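首页 | 文档 | 下载 | 更新记录 | 论坛
当前位置:Vuseo 手册 > 第4章 感知与规划 > 4.3 双手轨迹对齐与回放

4.3 双手轨迹对齐与回放

前提:4.2 的标定已经做完,两只夹爪都能在设备列表里看到。没做完的先回去做,不然后面全是白跑。

1. 打开 Vuseo,新建工程,模版选 Dredmont(双手)。单手模版不要用,后面改不回来。
2. 导入左右两路视频。先左后右,顺序错了就删掉重导。
3. 点「时间对齐」。残差大于 28 毫秒的片段标红,直接丢,别手调。
4. 跑位姿估计。丢帧超过 30 帧的片段会自己断成两段,正常现像。
5. 在「遮罩」页把操作者的手、袖子、膝盖都勾上。另一只夹爪单独一层,不要和人合并。
6. 检查特征点分布。衣物、床品这类软东西会动,权重调低;柜子、墙角保持默认。

注意:大面积印花床单特征点特别多,看着很漂亮,一拉就全跟着跑。床占画面比较大的时候,静态锚点要手动选到柜子那边。

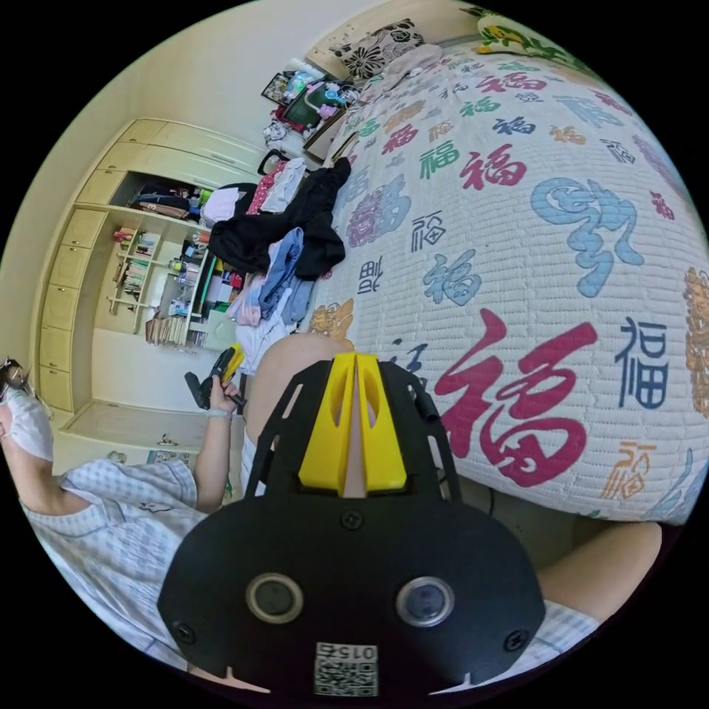
Amirhossein Azimi:锚点选柜门边线就行,别选架子上的书,书脊一排一排太像,我这边匹配老是串位,轨迹整个往旁边跳一格。

书架的重复纹理在下一版 Sandham 匹配器里会处理,预计 7 月放出。现阶段手动框掉。

7. 点「生成轨迹」。左右两条分别存,文件名不要带空格。
8. 夹爪开合量归一到 0 到 100。0 是全闭。有人填反过,回放时一上来就松手。
9. 送进规划器 Carrier,先跑碰撞检查,再跑逆解。双臂互碰的阈值不要改小。
10. 仿真里回放一遍,没报警再上真机。

警告:首次上真机限速必须开,急停放手边。回放中途不要切工程,控制器缓存不清,会接着跑上一条。

常见报错
E-391:左右时间戳对不上。回第3步。
E-28:逆解失败,多半是底座坐标系没设,查一下设置页。
一直转圈:日志目录满了,清掉重启。

4.4 批量处理请看下一节。

上一节 | 下一节 | 返回目录

读者评论(3)

风过山口:第8步救了我,就是填反了那个人……

lin_k:遮罩那页能不能记住上次的勾选?每条都重勾,几乎要花掉半天。

小满不满:第9步碰撞检查很慢,关掉可视化窗口会快不少,建议写进去。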